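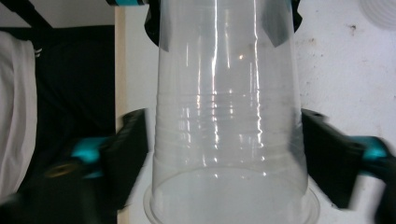

Clear plastic cup.

Private client paralegal wanted, Prolluncombe office

Woller Pondard, solicitors. Wills, probate, powers of attorney, a few family trusts. Busy and getting busier, need someone by August if at all possible.

What you'd be doing: probate forms, estate accounts, chasing banks and share registrars, first drafts of simple wills. Some home visits to older clients, so a driving licence is a must. You'd work mostly for Agnese Org, with odd days helping Aurel Neagu on contested estates.

What we need: 2 years in a probate or wills team. Tidy file notes. Good on the phone with people who've just lost someone. STEP certificate nice, not essential, we will pay for it if your keen.
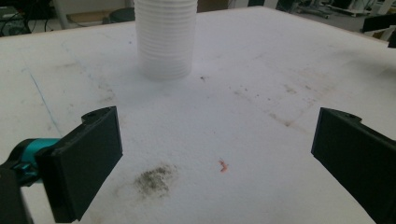
Cups on the table.

Hours: full time, or 4 days for the right person. One day a week from home once you've settled in. Salary depends on experience, ask.

Team of 5 at present. 70 or so live estates is not unusual, so you do need to like a list.

To apply: CV and a short covering letter to Aoife Carroll, practice manager, by noon Tuesday. No agencys please. Interviews in person with Agnese and Stavros Papadopoulos, half an hour plus a short drafting exercise.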